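Pre-pour inspection, casting bed 6
Bratdale precast yard, prestressed floor planks for the Wendthorpe job
August 25, 2021

1. Bed surface clean and oiled – PASS
Oil is even. Somebody swept properly this time, including the far end, where the broom has traditionally feared to go.

2. Strand condition – PASS WITH COMMENT
Light surface rust on two strands, wipes off with a rag. No nicks. The coil tag was face down in a puddle but still readable.

3. Strand tension – PASS
Gauge and elongation agree. The Kofler jack has a current calibration sticker, replacing the old one, which had expired in November and was defended with great spirit.

4. Anchor wedges seated – FAIL, then PASS
One wedge sat proud at the dead end. Strand released, wedge changed, strand pulled again. Please stop describing this as "settling in."

5. Guards and warning lights during stressing – FAIL
Light at the live end does not flash. It glows, faintly, like a fridge. Replace before the next pull. Screens are in place and bolted.
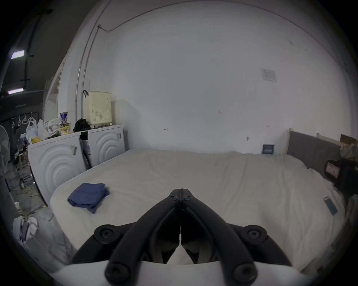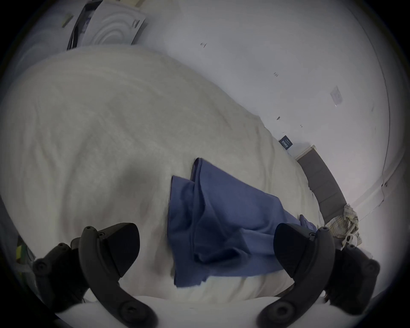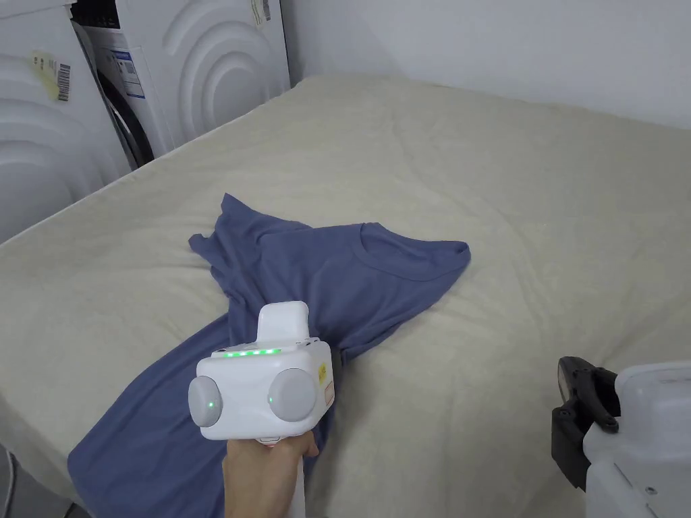 First picture: dark blue cloth, folded. Third picture: blue T-shirt, not folded.

6. Form dimensions – PASS
Plank depth and width within tolerance at every station. Side form pins all present – 82 of 82.

7. Lifting loops – PASS WITH COMMENT
26 loops, all tied. Three were leaning and have been straightened. They are lifting points and should not be used to hang lunch bags.

8. Mix ticket – HOLD
Ticket from Anirus shows the right strength and the wrong job. Batch 179 is not to be placed until a corrected ticket is in hand. A phone call is not a ticket.

9. Walkways and access – PASS WITH COMMENT
Hose across the east walkway, moved. Hose back across the east walkway an hour later, moved again.

Result: no pour until items 5 and 8 are closed. Reinspect item 4 before cutting strand. Copy to the batching office and the Wendthorpe folder, the green one.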